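**two-arm build, shared workshop, running notes** 🧵

1/ Right. Been promising this thread for ages. Two arms, one table, home-brewed control code, shared workshop. Going to post as I go so expect mess

2/ The project's called Wurar. Left arm is Sutach, right arm is Pratau. Erick Mbwambo named them, I lost a bet, not discussing it

3/ The job: pick toy fruit off the table, put it in a clear bin. Sounds easy. A toddler could do it. A toddler has better wrists than me and a much better budget

4/ Spend so far is 2,694 quid. Yes I have a spreadsheet. No my other half has not seen the spreadsheet

5/ Biggest chunk went on joints. Second biggest went on replacing joints. Please tighten your horn screws BEFORE you power on. Threadlock is cheap

6/ Aluminium extrusion for the base, cut in the workshop on the chop saw. Cut one length 3 mm short, shimmed it with a bit of washer. It's fine. It's mostly fine

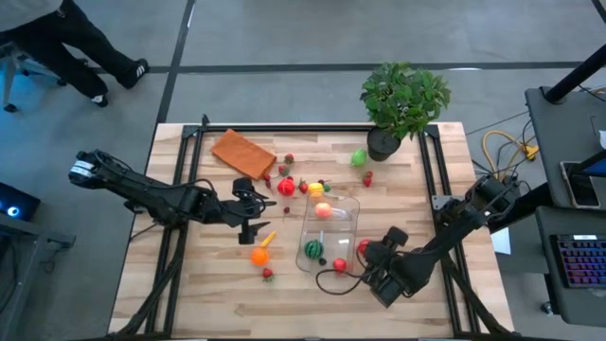

7/ Cable routing has eaten more evenings than the code has. First go I ran everything tight along the links, looked lovely, then the wrist rolled and yanked a plug clean out. So now there's slack. Bit too much on Pratau, you can see the thin cable looping from the gripper down onto the wood, and that WILL snag on a strawberry stalk one day. Spiral wrap is on order. Also want a strain relief clip at the wrist, drawing one up tonight if I get teh time

8/ Somebody asked why two arms. Reach mostly. One in the middle couldn't get to the far corners without folding up like a deckchair. Two from the sides and they overlap over the bin, so then you need them to not hit each other. They have hit each other

9/ Current fix for that is really dumb. There's a zone over the bin and only one arm's allowed in it at a time, other one waits. Slow but no more clonking. Marcelino Siqueira reckons I should plan both together properly. He's right, I'm tired

10/ Control loop was the other headache. Was logging every step to disk inside the loop (don't). Moved logging to its own thread and the jitter went away. Two weeks I blamed the servos for that. Sorry servos

11/ Clear bin is a pain by the way. Depth goes to mush on the walls, you get the reflections AND whatever's behind. I've given up detecting it, just measured where it sits and typed the numbers in. If someone nudges the bin we all suffer

12/ Saturday was a long one. 70 picks, mixed fruit, wrote every one down on the back of a delivery note. 32 bad. Not great!! but last time I stopped counting out of sadness so I'll take it

13/ Worst offenders: strawberries, the leaves fold under the fingers and it slides off. Bananas ok if you grab across the middle. Round things ok if you come straight down, awful if you're a few mm off centre, they just roll away from you

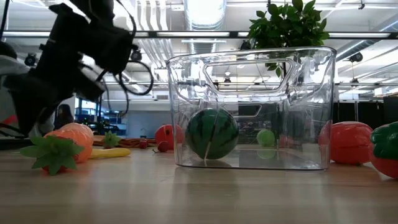
*gripper over the orange and strawberry, watermelon in the bin*

14/ Watermelon is my favourite. Big target, no leaves. Use it for every first test after I change anything, saves a lot of swearing

15/ Finger pads next. Bare fingers are too slippy on shiny plastic. Have tried rubber bands (perished), heatshrink (meh), bit of bike inner tube (best so far, smells). Going to cast some silicone ones if the mould comes out ok

16/ Someone in the replies wants the parts list. It's a state but I'll tidy it and stick it up. The gripper code is its own repo, called Ung, don't read the commit messages

17/ Q from Marcelino about calibration: by hand still. Touch the fingertips to marks on the table, write down joint angles, fit. Takes ages, and if you lean on the table you start agian. Don't lean on the table

18/ To do before December: spiral wrap, wrist clip, new pads, let both arms move over the bin without a punch up. Probably in that order, probably not

19/ Kettle's on. More when the silicone's cured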